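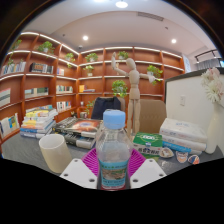 Wooden artist's mannequin, with a bottle, a cup and stacks of books on the dark gray table

Lurkamska Posing Mannequin, pale wood

I've kept one of these on my desk since art school, and I still reach for it every time an arm comes out wrong (which is a lot!). The head is a plain smooth oval with no face, so you get the tilt and nothing to distract you. Bend an arm up, swing the other one out, and sketch away. My friend Shagufta Jatoi uses hers for comic panels and bends it into poses I'd need a week to recover from.

Joints feel stiff at first and loosen after a few days. Please don't oil them!

Item 929. Ships in up to 7 days, or pick it up at the Murkeo counter and ask for Zeeshan.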